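Skip to main content
Vacancies > Technical > Fixed term

Robot test technician (fault finding), Celivora, Patwary site

Start: as soon as we can get you in. Closing date 20 April 2019

Short version — one of our bench arms pushes too hard and we need someone to help find out why.

Longer version. In September the arm on bench 2 drove its rod down into the board in the middle of a block pushing run. Force limit should have tripped, didn't. Tariq Mohmand hit the stop button. No injuries, one bent rod, one dented board. It has happened again since, at lower speed, and the logs don't agree with each other. Until it's sorted the arm runs at 33 per cent speed with a person at the stop at all times. Part of that would be you.

What you'd be doing
Repeat runs, pushing shape blocks about on the board, same layouts over and over
Checking rod height before each run and writing it down
Going through the stop logs with Dilani Cassim
Swapping cables, collars, the force sensor, one at a time
Writing up every fault the same day, even the boring ones

What we need
Some hands-on time with arms or other moving machinery
Lock-off training, or willing to do it in week one
Patience. Alot of it
Happy to say stop to people more senior than you

Nice to have: Python, or any experience reading controller logs. Not a deal breaker.

Hours are full time, shifts by agreement. No lone working on the bench, no exceptions. Steel toe shoes provided.

To apply: CV and one paragraph on a fault you tracked down (or didnt) to Ruwan Paul, quoting ref 1337. No cover letter please. Questions on the bench itself to Dilani, on pay and contract to Ruwan. Interviews on site, includes half an hour at the bench.
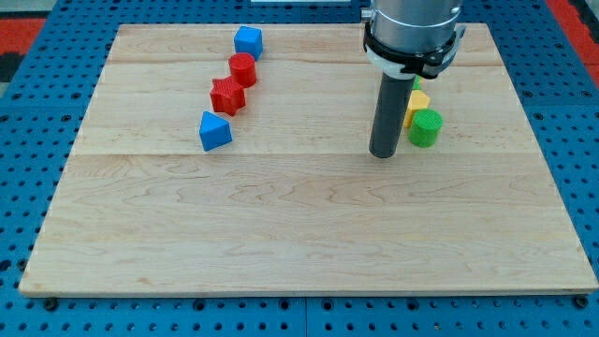 Block pushing setup, rod tool over the board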